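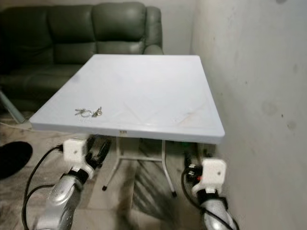
Visit to the Brenley furniture clearance, 6th November

We left Ronside early and took the Prororcombe road, 26 miles with one stop for gas. The clearance is held in the old Huerta building, upstairs, and parking is on the street.

I went for a folding table. Most were the white plastic kind with metal legs that fold flat underneath. Prices ran from $40 to $90, depending on size. The ones with a molded pattern on top are fine for meals but bad for writing – a pen catches in the grooves unless you put a pad down. Check the rubber caps on the feet before you pay. Replacements are sold at the front desk.

Sofas were in the back rooms. Leather ones cost more than I expected, and delivery is extra outside Brenley. A plain two-seater was marked $69, but the seat sagged on one side.

Coffee is sold on the ground floor until noon. Cards are accepted for furniture, cash only for coffee. The next clearance is in June, same building, and the doors open at nine.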